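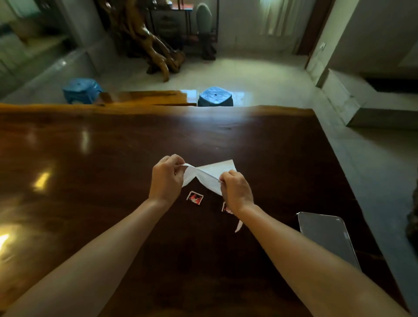 Paper folding at a table, both hands in view.

Home Recording Rules: Frequently Asked Questions

Which tasks count?
Any two-handed task on the Castley list. Paper folding, sorting and wrapping are all on it.

Do I have to clear the table first?
No. Everyday items can stay. Put away mail, ID cards and anything else with a name or address on it.

Can other people be in the room?
Only if they have signed the consent form. Stop recording if a visitor or a child walks in.

How long should a session be?
Up to 40 minutes. Take a break of at least eight minutes before the next one.

What if I make a bad fold or drop something?
Keep going. Mistakes and corrections stay in the set and are labeled by the reviewers.

Is bright light a problem?
Glare on the table is fine as long as your hands can be seen clearly.

Can I have a recording deleted?
Yes. Write to Ruth Mottram with the session number. Requests received by Tuesday are handled the same week.

Who do I ask about a task that isn't listed?
Rangi Lockyer approves new tasks. Please wait for his reply before you record.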